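Students' simulated gripper still has to meet a real shelf

Skemham College's robotics club has spent the term teaching a gripper to work in a furnished room that exists only on screen. The project, called Vurkitar, has logged 500 simulated attempts, and the club puts its success rate at 94 per cent. It has not said what counts as a success.
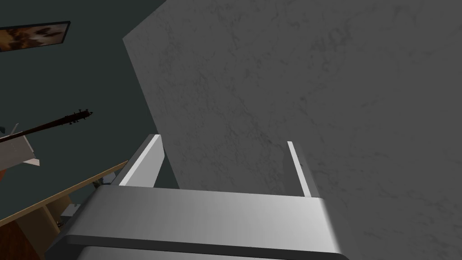
The Vurkitar gripper up against a marbled grey surface in the simulated room.

The club's 16 members hope to enter the Dralley student contest in December, where entries run on real arms. Simulated rooms tend to be kinder than real ones, and a guitar by the wall will not fall over unless somebody writes that in.
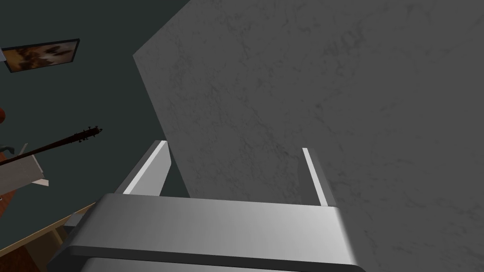 Skemham College | Robotics Club

A trial on hardware is promised before the contest. Until then, the 94 per cent is best treated as a score the club has given itself. The code has not been released.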